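Jabari Koech had coached the Dremdale kids at floor hockey for so many winters that he tied skates in his sleep, though not one of them owned skates. On Tuesday the team from Nillitz came over, 5 goals up by halftime and very polite about it. Jabari passed the oranges around and told the story of his own worst game, the long version, with the bus in it. They lost anyway, but little Makokha scored with 45 seconds left, and oh, the noise in that gym! He drove home humming.

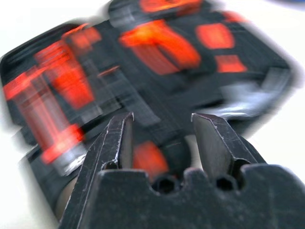 More stories
The Goalie from Darnenard
Ninety Minutes to Nillitz
A Whistle for Makokha

Last updated: May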